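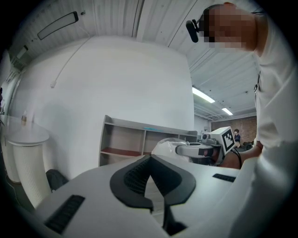 Page 159

The drawer of bags, and other household shames

4 min read

Every home has a place where plastic bags go to breed. Ours was a drawer in Tutley, then two drawers, then the gap beside the fridge, where they had settled into a kind of upholstery. I had always considered myself a tidy person with a small bag problem. My family considered me a bag problem with a clean worktop.

The decision to do something came in August, after the lower drawer stopped opening. I bought a Wodero sorter, which is a box with a hole in it, and set about deciding which bags deserved to live.

Start with the see-through ones. A translucent white bag is the most optimistic object in the house, because it promises you'll know what's inside. You won't. You'll see a pale lump and some glossy creases, and you'll put it back on the pile to deal with later. Mine held a charger, some birthday candles and a 2 for 1 voucher for a carpet shop in Fikness that has since become a different carpet shop.

Open shelving was the next mistake. Low grey units with upright dividers look wonderful in the Chareonsuk catalogue, where each compartment holds one bowl and a feeling of calm. At home they hold whatever you were carrying when the phone rang. Doors exist for a reason, and it's mostly visitors.

By the weekend I had thrown out up to 400 bags and kept the good ones, meaning the thick ones, meaning nearly all the rest. The drawer opens now if you lift it slightly and pull to the left.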